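Sunday, December 11, 2022
Notebook: garment folding and bedroom reset, Nerau flat
Entry by H. Wouters. Copies to Lertchai, Honeylyn, Maribeth.

Carried on from the February method sheet, section on dark items. That section still says "sort by colour, then by weight", which doesn't help when the whole pile is black and charcoal. Rewrote it today as sort by weight first, then by surface, and tried the new order on the second laundry bag.

Items logged to date: 58 garments in the register. Second bag holds 20 of them, 11 of which are entered as "dark, soft finish". The register doesn't separate fleece from brushed knit. Rosalinda wants that fixed before the sheet goes to Bataineh and I agree.

Problem with the dark soft items is finding an edge. On a printed or pale cotton shirt the hem reads from across the room. On black with a matte, felted surface the hem, a side seam and an ordinary crease look much the same until a hand is on them. Two dark layers of different tone are easier than two of the same tone, but only where they meet.
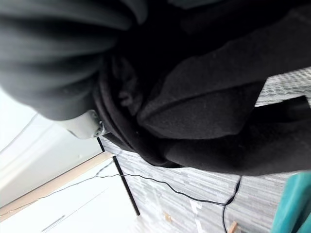

Charcoal over black. Folds at the contact line, lower edge of the black wavy on the grey surface.

Points for the sheet:

Where a charcoal item lies across a black one, take the charcoal off first. The thicker folds sit close to the tucked seam in the piece under it.

Do not pull on a lobe. A rounded fold in the middle of the pile is nearly always body fabric doubled over, and pulling it drags the layer below along.

Follow the lowest edge sideways until it changes direction. That gives a hem corner or a cuff. If it runs back under the pile, stop and lift the top layer.

Grey streaked surfaces are fair for black and poor for charcoal. Maribeth suggested a white sheet under the pile. Have put one on the list, plain weave, no pattern.

Lint: black fleece picks up everything. Brush before folding. Roller refills are the Ivine ones, top drawer of the supply cabinet. The Nurby refills are a few millimetres too wide for the handle and should go back to the store.

Bedroom

Reset order as it stands in the sheet is garments off the bed, duvet, pillows, skirt, floor. Honeylyn has been doing skirt before duvet and says it saves a trip around the foot end. I tried it both ways on paper only. If the duvet hangs over the side the skirt can't be checked properly, so duvet first still seems right to me. Leaving the question open until she writes up her version.

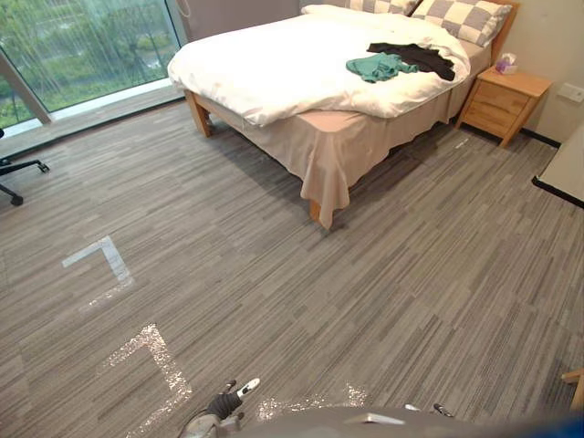

Garments on top of the duvet need a line of their own. The teal shirt and the black piece overlap, and the sheet has nothing on whether overlapping items count as one pile or two. Proposal: if one has to be moved to free the other, treat as a pile and work from the top. If both can be lifted separately, treat as singles. Lertchai to comment.

Duvet: centre it by the overhang at the foot, then even up the sides. Rumpled areas flatten best from the pillow end down. White cover shows creases badly in side light from the window, so judge it from the foot of the bed.

Pillows: checkerboard covers, beige and white. Use the checks to set them level with the headboard. Wording in the sheet is "pillows straight", too loose to be any use.

Skirt: hem is uneven at the front corner near the foot. Add a check that the hem hangs clear of the bed legs on both sides. If it won't sit, look for fabric caught between mattress and base before ironing anything.

Floor: pick up scraps by hand ahead of vacuuming. Small white bits show well enough on the grey carpet near the nightstand, less well on the paler streaks.

Nightstand: tissue box stays on top. Drawers closed. No other requirement.

Supply spend for the project stands at 1,822 including the rollers. White sheet not yet ordered.

To do
Split "dark, soft finish" into fleece and knit in the register (HW)
Overlap rule, comments (LB)
Skirt before duvet, written version (HS)
Return wide refills (RT)
Find out if the charcoal items can be washed with the black. Care labels not checked.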